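We use cookies to remember your reading preferences. By continuing to browse you accept our cookie policy. Accept | Manage settings

Nidach (software)

Nidach is a control and planning package for small tabletop robot arms driven by serial bus servos. It was written by Nam-gil Gil and Jarmo Peltonen and is maintained by a small group of contributors. The package covers joint-level control, camera calibration, grasp selection and the recording and replay of trajectories. It is used mainly for pick-and-place work with light objects, and is intended for arms with five or six joints and a single gripper.

History

Nidach began as a set of scripts for reading servo positions over a shared bus. Gil rewrote the scripts as a single process after repeated trouble with dropped packets, and Peltonen added the planner the following June. The name was taken from a directory on Gil's computer and has no stated meaning. An earlier program by the same authors, Woltex, handled only replay; its file format can still be read by Nidach, although gripper values must be rescaled.

The perception module was contributed by Ye-seo Noh. It replaced a colour threshold method that depended heavily on room lighting and had to be retuned whenever a lamp was moved.

Architecture

The software runs as three processes that exchange messages through shared memory. The bus process owns the serial port and is the only one permitted to write to it. The planner receives a goal pose and returns a list of joint positions with time stamps. The perception process takes frames from an overhead camera and publishes a list of candidate objects in table coordinates.

Joint positions are stored as raw encoder counts and converted to radians at the boundary of the planner. This was a deliberate choice by Gil, who held that logs should contain the values the servo reported. It has been criticized by Dong-geon Hyun, the author of the Lorbridge visualizer, because recordings cannot be compared between two arms without both calibration files.

Trajectory buffers hold 3,000 samples by default. When a buffer is full the oldest samples are discarded, and a warning is written to the log only on the first occurrence.

Perception

Objects are segmented from the overhead view and each is assigned a centre, a long axis and a grasp score. Wrapped candies are a common test object for the module. The twisted ends of the wrapper confuse estimates of the long axis, and pieces in a pile overlap, so that one segment may cover two items. Clear containers present a further difficulty, as the rim refracts whatever is behind it and the wall is often missed entirely. Nidach therefore allows the outline of a container to be entered by hand as a keep-out polygon.

Reference task

The standard task supplied with the package is the transfer of a wrapped candy from a clear bowl to a mug. Other objects are left on the table as distractors.

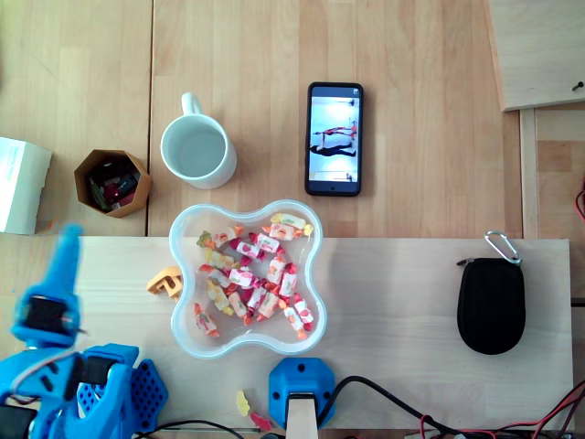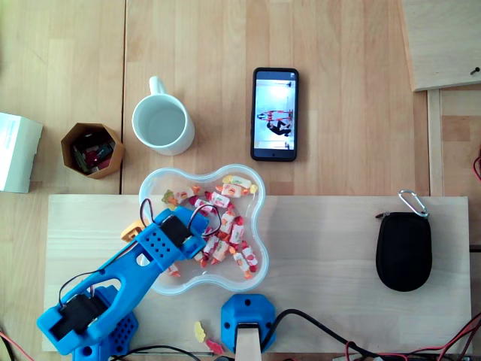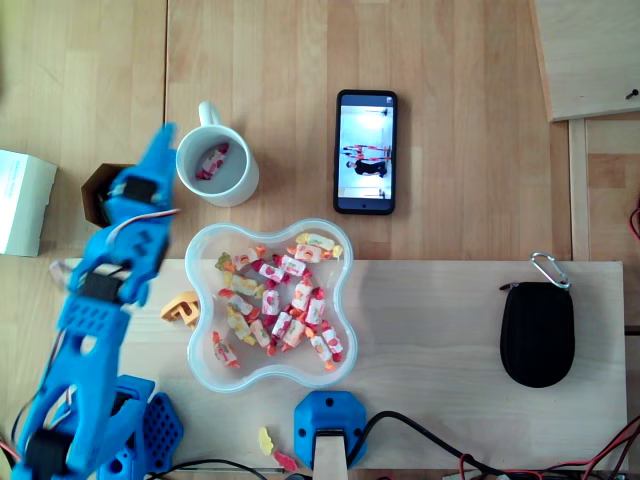

Overhead views of the bowl-to-mug task. The second has the gripper over the left part of the bowl; in the third, a candy lies in the mug.

The task is defined in a plain text file that lists a pick region, a place region and the height of each rim. A release is accepted when the gripper centre falls inside the place region and the commanded height is above the rim by the configured clearance, which is 20 mm unless changed. The software does not check where the object comes to rest. Users who need such a check can request a second segmentation pass with the arm parked.

Planning and control

The planner interpolates in joint space for long moves and in Cartesian space for the final approach. Approach speed is limited separately from travel speed. If the solver fails to find a solution within 400 iterations, the goal is dropped and the next candidate on the list is tried.

Gripper closure is stopped on servo load instead of position. The threshold must be set for each arm, as friction in printed parts varies from one print to the next. Min-kyu Yeon's calibration routine closes the empty gripper several times and records the highest load seen.

Known limitations

Collision checking treats each link as a capsule and ignores cables. A cable that loops above the wrist may also enter the camera view and be reported as an object, and the usual workaround is a mask tied to the current arm pose. Backlash in the shoulder joint is not modelled. Log files larger than 2,000 MB cannot be opened in Lorbridge and must be split beforehand.

Support for two arms on one bus was begun in the Fedoruk branch and has not been merged.

This article was last edited on 19th December.

Related articles
Woltex (file format)
Lorbridge
Fedoruk branch
Serial bus servo
Hand-eye calibration
Joint space interpolation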